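Subject: Re: [brudodthorpe-kitchen] Steel pots for the hall

Melina Papadakis wrote:
> Can we settle on the steel ones? They wipe clean, they last,
> and Zivgate will do 39 for the price we talked about.

I'm not convinced. "They last" is what we heard about the enamel ones, and those had chipped by August. Polished steel looks smart in a catalogue – so does everything.

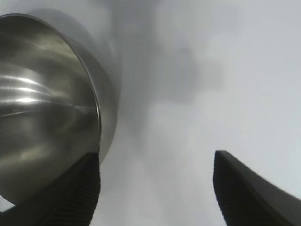
Toàn Tô says the inside matters more than the shine, and that he'd want to run a cloth round the bottom corner before paying for any. Fair enough. I'd still like to know how they stack, and whether the rim drips when you pour. Could we buy 2 first and use them for a month?

Mahlet Fikre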